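Finthorpe 2 Teaching Kit for Full-Size Humanoids

Home > Teleoperation > Kits > Finthorpe 2

By Branosel

In stock. Ships from our Claltisside warehouse.

Teach a robot a household chore the way you were taught: somebody does it with you, badly at first, until you can be left alone with it. The Finthorpe 2 puts a person's arms and hands in charge of a humanoid's arms and hands, records everything both of them do, and saves it in a form your training code can read without a weekend of swearing.

It's the second version. The first one had a chest harness that customers compared to a parachute, a high chair and, in one support ticket, a divorce. We read all of those and built a new harness.

What it does

You wear two arm trackers and a pair of gloves. The robot follows. When you reach for the pillow, it reaches for the pillow, and when you stop to scratch your nose you'll want to have pressed the clutch pedal first. The pedal is in the box. Please use the pedal.

Each run is saved as one episode: joint positions, glove readings, commands sent, video from up to 8 cameras, and a spoken note if you care to leave one. Bad runs can be marked bad on the spot by tapping the pedal twice. Keep them anyway. Several of our customers have found the fumbles more useful than the tidy ones, and storage is cheap.

There is also a hands-on mode. Put the arms in gravity compensation, take hold of the wrists and walk them through the motion yourself. It's slower, and you will be standing very close to an expensive machine, but for short reaches and awkward wrist angles it often gives a cleaner path than the gloves do.

Where people use it

Mostly in rooms that were never meant for robots. A lab bench is a fine place to learn about lab benches. If you want a robot that can cope with a bed, pillows and a rack of coats, you need to teach it next to a bed, pillows and a rack of coats, and then you need to find out how little floor is left over.

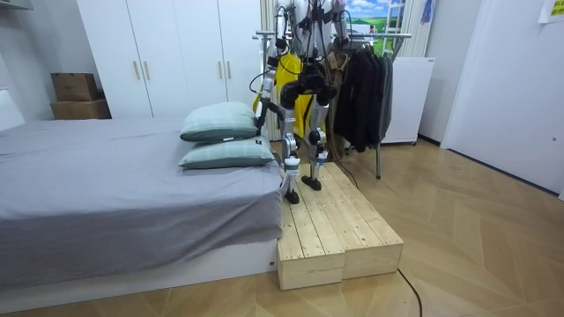
Standing height and platforms

Mattress height is the measurement people forget. If the pillows are the target, the shoulders need to be in a sensible spot above the bed, and a plain wooden step platform is a perfectly good way to get them there. Pine boxes are fine. Check three things before you power up:

The platform doesn't rock. Push it with your foot from every side, including the side you can't easily get to.

Both feet sit fully on the top surface, even when one is set farther back than the other.

Cables have slack in every pose you plan to teach, and none of them pass under a foot.

Enter the platform height in the setup screen. The software will otherwise assume your robot is on the floor and will be quite confident about it.

What's in the box

Two arm trackers, left and right, labeled in large letters after feedback
Two sensing gloves (sizes S, M and L, pick at checkout)
The new harness
Clutch pedal with a cable long enough to reach wherever your foot ends up
Okoth base unit, which handles timing and recording
Power supply and two spare fuses
Printed quick-start card

The robot is not included. We get this question more than you'd think.

Specifications

Tracker and glove sampling: 134 Hz
Camera inputs: 8
Onboard storage: 2000 GB
Worn weight, harness and both trackers: 863 g per side
Export: plain files with a written description of every field
Network: wired preferred, wireless tolerated

Will it work with my robot?

If your humanoid accepts joint position commands over a wired network and has at least six joints per arm, very likely yes. Five-joint arms will work for simple reaches but tend to sulk at the wrist. Send us the model and firmware version before you order and we'll give you a straight answer, including "no."

Hands are a separate matter. The gloves report every finger, and if your robot has fewer than you do, you choose the mapping. Most people drive a simple gripper from the thumb and first finger and let the others go along for the ride.

Training and support

Every kit comes with a remote setup session with Farah Sutanto, who wrote most of the manual and can tell within a minute or so that you skipped it. Sessions run mornings and early afternoons. Have the robot powered, the emergency stop within reach of someone who isn't wearing the gloves, and the bedroom door closed if you own a cat.

Software updates are free for the life of the unit. The next one is due in April and adds side-by-side replay, so you can watch your own arm and the robot's arm disagree in real time.

Returns

Thirty days, unworn gloves only – for reasons anyone who has worn the gloves in summer will understand. The base unit and trackers can come back in any condition short of stepped on.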